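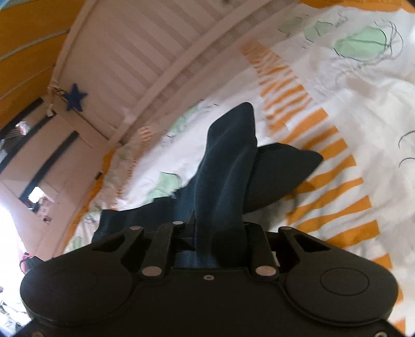
About the Danley Gripper Evaluation Laboratory

The Danley Gripper Evaluation Laboratory is an independent test facility for robot grippers, arms, wrist cameras and motion controllers. It was founded by Oluwaseun Ojo, who continues to serve as director, and it is based on the Gukholm campus. The laboratory does not manufacture or sell equipment. Its work is to try out hardware under the conditions in which customers intend to use it and to report the results in a form that can be compared from one product to the next.

Our Field of Work

The laboratory specializes in soft goods. Clothing, bedding and towels remain difficult material for automated handling. A garment changes shape as soon as it is lifted, and a fold can hide the very edge that the jaws need to reach. A gripper that performs well with boxes and bottles may perform poorly with a shirt. For this reason, cloth handling forms a separate part of every evaluation, and scores for cloth are never averaged with scores for rigid objects.

Trials are carried out with hand-held grippers as well as with grippers mounted on an arm. Hand-held work allows the jaws and the camera view to be judged before an arm or controller has been chosen. Garments are picked up from flat tables, from open bins and from patterned bedding, where stripes and printed drawings make it harder for a vision system to find the outline of the cloth. Dark garments are included in all camera comparisons, as detail is easily lost in their folds.

How Equipment Is Compared

Each gripper submitted to the laboratory completes 300 grasps across 8 classes of fabric item. The starting position of the item is changed between attempts according to a fixed schedule. Staff record whether the item was held, how many layers were taken up, and whether the cloth slipped while being raised. Jaw pads are inspected at set points for wear.

Cameras are assessed with the gripper in place. Wide lenses keep both jaws and a large part of the work surface in view, but they bend straight edges, and the report states how well each vision package corrects for this. Controllers are tested last, using the Skotus bench, on which five arms can be run from the same command set.

Reports and Records

The current test procedure was adopted on 16/10/2021 and is reviewed each June. Since its adoption the laboratory has completed 149 evaluations. Clients receive the full record of every attempt, including failed grasps. Results are released to other parties only with the written consent of the client.

The Nam Reading Room holds printed copies of all reports that have been cleared for release. Visitors may consult them by appointment.

Working With the Laboratory

Manufacturers, laundries, hospitals and schools of engineering may submit equipment for evaluation. Applicants are asked to provide mounting drawings, a spare set of jaw pads and the control software in the version offered for sale. Requests should be addressed to the Office of the Director, Danley Gripper Evaluation Laboratory, Gukholm.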